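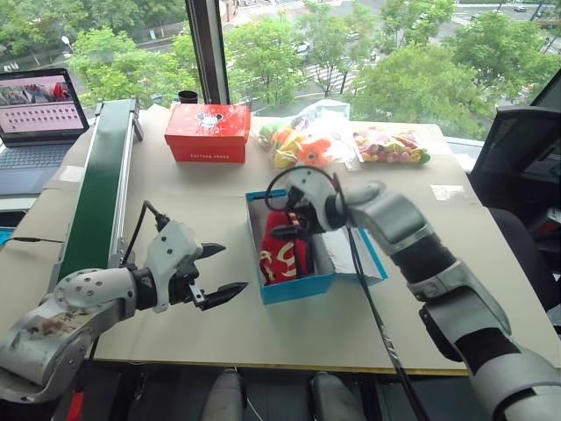

Wondel opens second shoe repair counter in Pliltdale

Pliltdale, Sun 4 October. Wondel, the family company for shoe repair and shoe care, opens its second counter in Pliltdale, inside the former Lefèvre bakery next to the bus station. The counter accepts leather shoes, walking boots and children's shoes, and it is open 7 days a week.

Customers can bring their shoes in any shoebox, with a paper giving their name and telephone number. New heels are ready in 2 days. For complete soles the waiting time is longer, and the price is agreed with the customer before the work begins.

"Many people in Pliltdale asked us for a place where they can leave shoes before they take the bus to work," says Marcelle Courtois, director of Wondel. "Until now they had to cross the whole town to reach us, and in the winter this is not pleasant."

The workshop is led by Woo-jin Seo, who learned the trade at the Cladetti workshop and joined Wondel in June. He will also give a short evening course on the care of leather. Places must be reserved at the counter.

The first 100 customers receive a free pair of laces, in black or brown.

Press contact: Marcelle Courtois, Wondel, Station Road, Pliltdale. Journalists who wish to visit the workshop are kindly asked to write in advance.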